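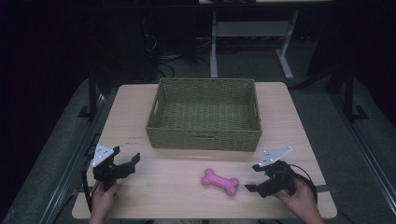
Pink bone, green basket. The new toy system starts small.

OK so a few of you asked how I got the dog toys off the floor, and I have more to say on this than will fit in one post, so bear with me!

We have one dog and, as of January, 15 toys. I know because I stepped on most of them. They lived in a big lidded tub by the back door, and he could never get into it, so he'd stand there and sigh until somebody came and opened it for him.

What finally worked was going low. A basket with short sides, no lid, and handle slots so I can hook a couple of fingers in and carry it from room to room. This olive one was $12 at Lo Presti, the housewares place out in Ernley (they had it in gray too, but the green won me over).

I did look at the fabric bins first. They're pretty, and they flop over the second a nose goes in — and there is always a nose.
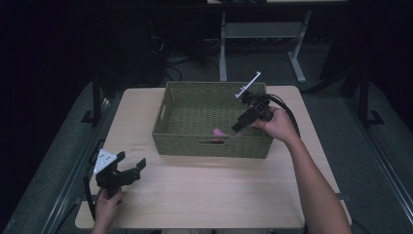 The other half of it is that not everything goes in at once. I keep five toys out and the rest up in the closet, and every two weeks or so I swap them. You would not believe the greeting an old rubber bone gets after a little time away. It's like a cousin coming home from the navy.

Rubber toys get a wash in warm soapy water before they go back in, then a good long dry on a towel. Plush ones I run through the machine in a pillowcase. Anything with the stuffing coming out goes in the trash, even the favorites, and yes, I have felt terrible about it.

For the basket itself I just shake it out over the back step and go over the weave with a dry brush. Crumbs do get down in there, so if your dog likes to take biscuits to bed, maybe lay an old dish towel in the bottom.

Somebody asked if he puts them away himself. Oh, bless you, no. He takes them out beautifully, though — we're very proud.

Leash hooks next, once I find my drill.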